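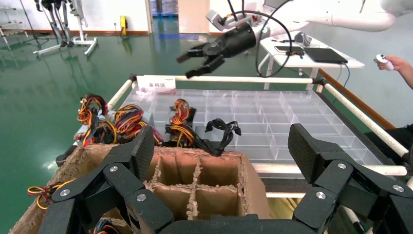
The clear tray on the cart, with the cardboard divider box in front of it.

I bought two things in November to sort out the cable harnesses on our bench: a clear grid tray from Zarnby and a pack of cardboard divider boxes from Flindar. Both are sold for small parts storage. I have used them every working day since, mostly for power supply wiring, and this review covers the two together because we use them together.

The tray first. It is one large piece of transparent plastic with square compartments across it. It sits on a white tube-framed cart that we already had, and the label card on the far edge of the cart reads 备料区, the material preparation area. The tray came without a lid. I would have paid a little more for one, as dust gets into the squares if you leave the tray out over a long break.

For connectors, screws and small bags of parts it is very good. You can see everything from the side as well as from the top, and the walls wipe clean with a damp cloth. For harnesses it is less good. A power supply harness with a connector block on the end is longer than any one square, so it ends up lying across the top of the grid. It stays put well enough, but at that point you are using the tray as a shelf. Zarnby's listing shows short jumper leads coiled neatly inside the squares, and if that is what you have, you will be happier than I was.

The walls are molded in and cannot be moved. If you want adjustable compartments, look at the Kaufmann trays. I had one at a previous job and the loose walls popped out whenever it was carried, so I would still take the fixed grid.

The Flindar boxes are plain brown cardboard with interlocking partitions. They come flat, 10 to a pack, and take a few minutes each to put together. The slots on mine were cut a bit tight and the first partition bent when I forced it. After that I started all the slots by hand before pushing anything down, and had no more trouble.

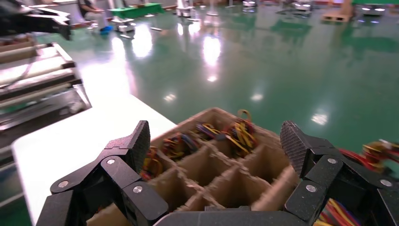

Wire bundles in the back compartments of the divider box.

The cardboard does the harness job better than the plastic does. A bundle folded over once will stand in a compartment and stay there, and you can lift one out without dragging its neighbor along. Large bundles stick up above the rim, which makes them easy to grab but means you can't stack the boxes when they are full. We fill from the back and work toward the front.

Wear is the main complaint. The top edges fray and tear where hands go in and out, and the slotted edges of the dividers soften over time. One box lasted us 4 months before I replaced it. At the price I don't mind, but if you need something for a clean area, cardboard sheds and you should buy plastic.

Neither product has anywhere good to put a label. Tape holds on the tray. On the box, write straight on the cardboard with a marker -- tape pulls the surface off when you change it.

I ordered both through Clernari, where the tray had 94 reviews when I looked, many of them about shipping damage. Mine arrived with one corner scuffed and no cracks. The boxes came a couple of days later in a separate parcel.

I would buy the Flindar boxes again and have already ordered a second pack. I would buy the Zarnby tray again for small parts only. If your bench is all harnesses, skip the tray and put the money into more boxes.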